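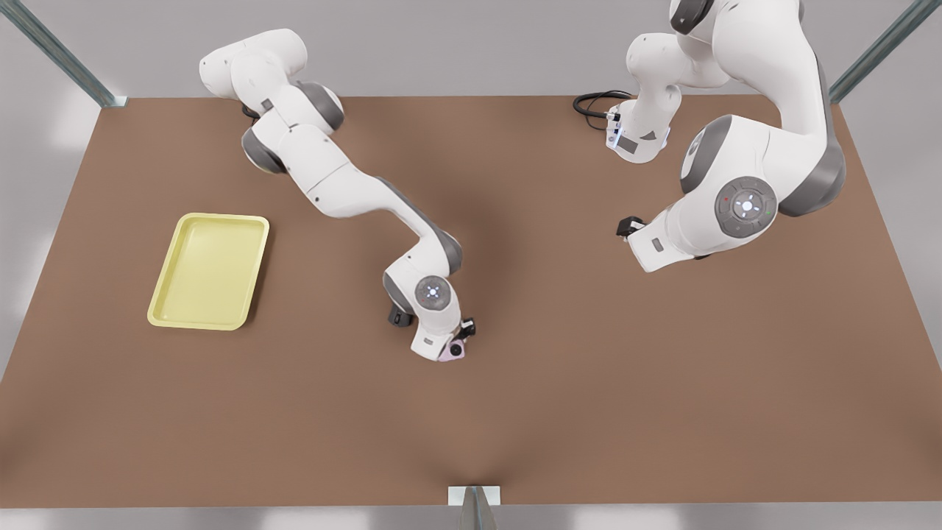 How long should a visitor be able to stand at the two-arm station before the next group comes through?
Ten minutes, which covers one full run of the tray task and leaves time for people to ask what they want to ask.

Minutes of the open day planning meeting, Prirnix Robotics Workshop
Held in the upstairs meeting room, February
Chair: Ehsan Asadi
Present: workshop staff, front desk, two guests from Niskanen
Apologies: the Clisenier account manager

1. Minutes of the last meeting
Accepted with one correction. The side entrance is to be called the loading door in all papers, as that is what the sign on it says.

2. Report on the trial visit
The chair reported on the trial visit by the Niskanen training group. The visitors came in through the front desk, were given badges and went to the two-arm station first. The simulated version of the tray task was shown on the wall screen before anyone went near the real table. Most of the group said this helped, and two said it went on too long.

The Niskanen guests were asked for their own view. They said the talk was clear but the speaker stood between them and the screen for the first part. They also wanted to know sooner that the screen was showing a simulation. Several people in their group had taken it for a live view of the room next door.

Agreed: the speaker will say so in the first sentence, and a printed card will be fixed under the screen.

3. Order of the demonstration
There was a long discussion on whether to start with the simulation or the real arms. The front desk preferred the real arms, on the grounds that school groups lose interest in a screen. Workshop staff wanted to keep the present order so that the real cell can be brought up and checked while visitors are watching something else.

The present order stands -- simulation first, then the real table. The simulated part is to be cut down to a single run with the tray, and the speaker will leave out the slides on joint limits unless someone asks.

It was noted that visitors often mix up the robot's right and left arms when they face it. The speaker is to say "the robot's right arm" each time, and point.

4. Numbers and booking
Last year's open day drew nearly 800 people over the day. The fire limit for the ground floor is 60 at one time, staff included. The booking page will be set to match, with entry by time slot. Walk-ins will be let in only when a slot is short.

The chair asked whether the car park could be opened to the public. Rernance, who share the yard, have agreed to keep their half clear until 4 p.m. A letter of thanks is to go to them from the front desk.

5. Printed matter
A quote for 1000 leaflets has been received and accepted. The floor plan on the back still shows the old wall by the tool store and must be redrawn before it goes to print. Workshop staff to send a new plan by the end of the month.

The wording on the front was read out. "Come and meet our robots" was felt to be too childish by some and fine by others. It was put to a show of hands and kept.

6. Safety at the station
A rope barrier will stand one arm's length back from the guard rail. Children are to be brought to the front row. One member of staff stays by the stop button for the whole of each run and does not answer questions while the arms are moving -- this was not followed at the trial visit and the chair asked that it be followed from now on.

Bags are to be left at the front desk. The Niskanen guests pointed out that there were not enough hooks. Six more will be put up.

7. Clisenier stand
Clisenier have asked for floor space to show their training software. They may have the corner by the loading door, with one power outlet and no sound. Their request to put a banner over the stairs was turned down.

8. Any other business
The question of coffee was raised again. It will be served in the hall and not in the workshop. The hall tables are stored at Rernance and someone needs to ask for the key.

The wall screen goes to sleep after a while if left alone. Workshop staff to change the setting.

A request was made for a quiet slot for visitors who find the noise difficult. The first slot of the day will be used for this, with the compressor off and the speaker working without a microphone.

Actions
Chair: confirm slot times and send them to the front desk.
Front desk: booking page, badges, letter to Rernance, key for the hall tables.
Workshop staff: new floor plan, card under the screen, hooks, rope barrier, screen setting.
Niskanen guests: send written comments from their group.

The meeting closed at 11:40 a.m. The next meeting will be held at the two-arm station so that the shorter talk can be timed.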